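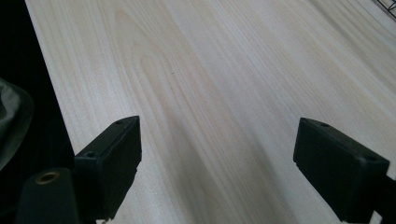

March 1, 2025

The worktop in the back room has had nothing done to it for 11 months, so this weekend I cleared most of it and looked at the surface properly. The only thing I left on it was the black wire mesh basket, which lives at the end and holds whatever I used last.

Dust came off with a dry cloth. For the scuffs I tried a white eraser first, then a barely damp sponge, always along the grain.
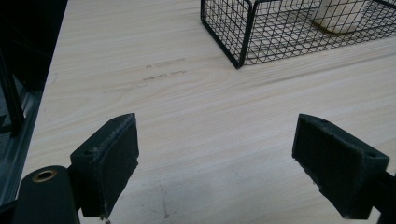

The scratch is a separate job. Wadwood sell a clear wax in 22 ml tins and I have one left over from the shelves. Two thin coats, 3 hours between them, buff with cotton. I would not sand a single scratch on a pale top, as the patch tends to show more than the mark did. The basket gets felt pads under its corners in April, when I next order from Dandorow.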